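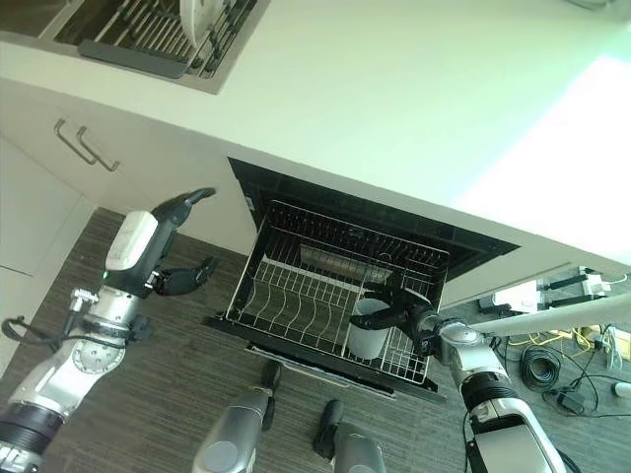
2 June 2025

Up at five again. The light comes in around the edge of the blind no matter how I pin it, and once I've seen it I'm done for. So I made coffee and sat on the back step with my feet in the wet grass and thought, fine, I'll write the diary, since I've skipped nearly all of May and I'll be annoyed with myself in the winter when I want to look back.

So, May in a hurry. It rained. The beans went in twice because the slugs had the first lot down to stumps overnight. I gave up sugar in my coffee for nine days and then didn't. And I started swimming again, which is really what I want to get down on paper before I forget how it felt.

I hadn't been in the water since I moved to Luditon. I kept telling myself the pool was too far, and it's a fifteen-minute walk! I've spent longer than that looking for my keys. Anyway, I bought a suit (navy, very plain, makes me look like a retired gym teacher) and I went. The first morning I did 378 meters. I know that's a silly number. The pool at Luditon is an old one and it's 18 meters long, don't ask me why, so nothing you do in there ever comes out even. Twenty-one lengths and I had to hang on the side with my mouth open like a carp. A woman in a flowered cap went past me the whole time without getting her chin wet, chatting to her friend.

I was so sore the next day I went down the stairs backward.

But I went again, and then again, and somewhere in the third week my shoulders remembered what they were for. The breathing was the worst of it. I always want to lift my whole head up instead of rolling it, and then my legs drop and I'm more or less swimming uphill. What helped was humming. I hum under the water on the way out, one long note, and turn my head when it runs out. I hope it can't be heard.

Yesterday was the lake. I'd been putting it off, because the lake at Conurness is cold and brown and you can't see your own hands in it, and I've got a bit of a thing about weeds touching me. But the morning group does a swim from the boat ramp to the buoy and back, 560 meters all told, and I'd said I would, so I did. I wore my old wetsuit, which I had to lie on the bed to zip. The first minute was terrible. My face hurt. I did a kind of panicky breaststroke with my neck stuck straight up, and I thought very seriously about turning around and saying I had a cramp.

Then it got better, bit by bit. I put my face in. It was green down there, not brown at all once you're in it, with the sun coming through in long slanting stripes, and I hummed my note and kept going. I touched the buoy! It's slimy. I was second from last and I don't care one bit.

Afterward we all went to Işık for breakfast, hair dripping down our backs, and I had the eggs with the red pepper butter and then two of those sesame rings and then, I'm sorry to say, half of somebody else's. I don't think I've been that hungry since I was a teenager. They give you tea in the little glasses and just keep filling them up. I'd have stayed until lunch if I hadn't left laundry on the line with clouds coming in.

I slept like a log last night, until the blind business. My arms are heavy this morning but it's a nice sort of heavy.

There's talk of the Stetell swim at the end of the summer. It's across the bay, in salt water, and I said I'd think about it, which everyone took as a yes. I've never swum in the sea for longer than it takes to get cold and come out. I might look up the tides later, just to see. And I need goggles that don't leak on the left - these ones have a strap that's gone crunchy, and I spend half of every length with one eye shut.

Other things. Library books are due back. The tomatoes need tying up before they fall over on top of the basil. I want to call the phone company about the bill, but I've wanted to do that for weeks and here we are. Peas tonight, I think, with rice and the last of the feta. The coffee's gone cold and my feet are freezing, so I'm going in to find socks.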